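Small kitchen, big cupboards: how I finally got my plastics and beakers under control

I promised a few of you that I'd write up the Great Cupboard Sort-Out, and it has only taken me until July to do it. Put the kettle on, because this one goes on a bit.

Our kitchen came with the flat and it was obviously designed by someone very tall who owned four plates. The cupboards are deep and dark, the shelves are fixed too far apart, and anything that goes to the back stays at the back. When I emptied the big one next to the cooker I found a jar of mixed spice from two kitchens ago and three lids that fitted nothing in the house.

So, tips. These are the ones that have stuck. I've left out everything I tried for a week and gave up on (labels on the shelf edges, I'm looking at you).

Empty the whole cupboard, even if you only want to sort one shelf

I know. It's a pain and the worktop disappears. But if you only do one shelf you just shuffle things on to the next one and feel busy. Get everything out on the table, wipe the shelves with warm water and a drop of washing-up liquid, and leave the doors open while you have your lunch so it all dries off properly.

If the shelves are sticky (ours were, from years of oil bottles) make a paste of bicarb and a little water, leave it on for ten minutes and take it off with a damp cloth. Go gently on anything painted. You'll need to rinse it twice or you get a white bloom when it dries.

Measure the depth with the door shut

I'm passing this on from my friend Hermine Bühler, who has fitted out more rented kitchens than anyone I know. I'd been measuring to the front edge of the shelf and buying trays that long, and then the door wouldn't close over the hinges. Cut a strip of cardboard, push it in until it touches the back, shut the door against it and fold it where it wants to fold. That's your real depth. Keep the strip in your bag when you go shopping! Mine says 56 on it in biro, in centimetres, and it has saved me from several bad decisions.

Hang what you can

Wire baskets are my favourite thing in the whole house at the moment. You can see what's in them from the side, crumbs drop through, and they weigh next to nothing, so you can put them up on a wall or inside a door that wouldn't take a proper shelf. I've got a long narrow one for packets and a squarer one for cloths and sponges.

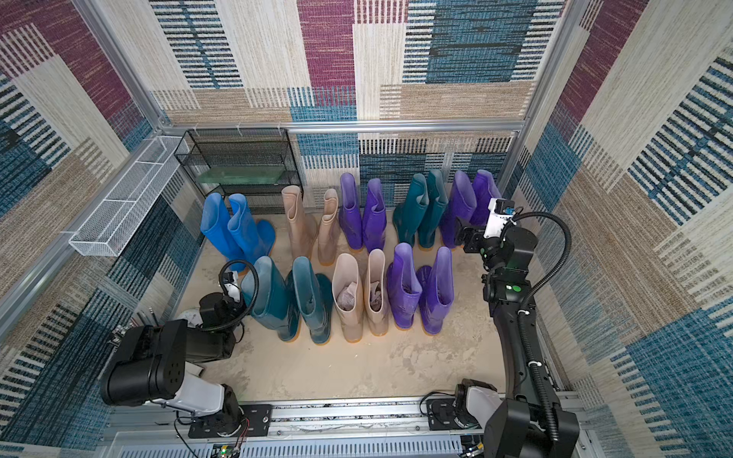 Do check your fixings before you load anything up, though. On a solid wall I use proper plugs and screws. On plasterboard you want the spring-type anchors, and even then I keep the heavy stuff low down. Sticky hooks are fine for a tea towel. They are not fine for six tins of tomatoes, and I have a dent in the floor to prove it.

If you're putting a basket inside a cupboard door, open and close the door a few times with the basket just held in place first. There has to be a gap between it and the shelf edge. I had to cut my middle shelf back a bit with a handsaw, which I was dreading and which took all of five minutes. Sand the cut edge and give it a lick of varnish so it doesn't swell.

Painted or coated wire wants drying after you wash it, especially where the wires cross. Mine goes upside down on an old towel in the sun. If the coating chips, dab a bit of metal paint on the bare spot straight away or you'll get rust marks on everything.

Thin out the tubs

Right, plastics. Be brave. Match every tub to its lid on the table, and anything left single at the end goes. I gave myself one exception (a lidless tub that is perfect for soaking paintbrushes) and moved it out of the kitchen entirely so it couldn't breed.

I've kept two sizes. One holds 1000 ml, which does soup for the pair of us, and the other is a little one for half an onion and the end of the pesto. Having two sizes means two sorts of lid, and the lids live standing up in a letter rack I got for pennies at the church jumble. They flick through like records.

A few things I've learned about keeping them nice:

Tomato stains come out in sunshine. Wash the tub, leave it damp on the windowsill for a day or two and turn it when you remember.

For smells, stuff it with crumpled newspaper, put the lid on and leave it overnight. A spoonful of bicarb in warm water works as well, but I find the newspaper better for curry.

Store them with the lids off. Shut tubs go musty, however dry you thought they were.

Cloudy ones that used to be clear are usually limescale. A soak in one part white vinegar to three parts water sorts out most of it. If it's still cloudy after that it's scratches, and you're stuck with those.

Beakers and everyday cups

We've got a ridiculous number of plastic cups for a household with no small children in it. They're for the garden, and for nephews, and for my other half's midnight glass of water, after the incident with the good tumbler.

The trouble with plastic cups is stacking. Put them away even slightly damp, push them down and they lock together like they've been glued. If yours are stuck, stand the bottom one in hot tap water, pour cold into the top one, and wait a minute before you twist. Twist, don't yank! My neighbour Valentin Riviere yanked, and had a very colourful bruise on his elbow from the cupboard handle.

To stop it happening again I put a square of kitchen paper between each one. Or keep the stacks short and don't press. Mine now stand in a shallow tray that slides out, so I never have to reach into the back for one.

Shiny plastic shows every fingerprint and every drip, so dry it with a proper cotton tea towel and skip the scourer altogether. Even the "non-scratch" side dulls it after a while. Tea marks inside will shift with a paste of bicarb on your fingertip, and then have a good feel under the rim, where a thick lip can hold on to lipstick and squash for ages. An old soft toothbrush is what you want for that bit.

Check the bottom before anything goes in the dishwasher. If there's no mark on it I wash by hand, or at the very most use the top rack on a cool programme.
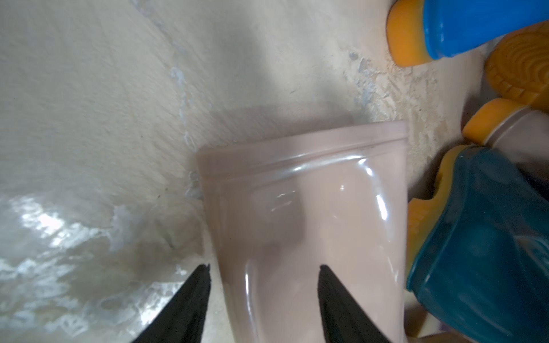
Sort by job

I used to keep all the glass together, all the plastic together and all the baking things wherever they'd fit. It looked lovely and it was hopeless to cook in. Now everything for one job lives in one place. Packed lunches have their own shelf, with the small tubs, the foil, the sandwich bags and the flask. Tea and coffee things are by the kettle. Baking is up high, seeing as I do it at weekends and can fetch the step.

The drawer next to the cooker has only what I use while standing at the cooker. This took some discipline. There was a melon baller in there.

Give the awkward corner something boring

Every kitchen has one. Ours is an L-shaped cave under the worktop, and I've tried a turntable in it and a pull-out contraption that fell to bits. In the end I put the big stockpot, the preserving pan and the Christmas roasting tin in there, and I only have to crawl in a few times a year. I've stuck one of those push-on battery lights to the roof of it, which makes the crawling more dignified.

The five-minute tidy

After supper I set the oven timer and put right whatever has wandered. Some nights it's just two lids. When I skip it for a week I can tell, and so can everybody else who opens a cupboard and gets a colander on the foot.

The other habit that helps is one in, one out. I bought a new measuring jug in the spring and the old one went off to the potting shed the same afternoon. It's very good for tomato feed.

What it cost me

I spent 60 all in, and most of that was baskets and fixings. The tray was from the back of a wardrobe, the letter rack you know about, and the kitchen paper doesn't count. You could do it for less if you already own a drill, or know somebody who does and likes cake.

Next time it's the cupboard under the stairs, if I can get the door open. I'm still after a good way to keep the vacuum cleaner hose from leaping out at people, so if you've cracked that, leave me a comment and I'll try it before I write it up.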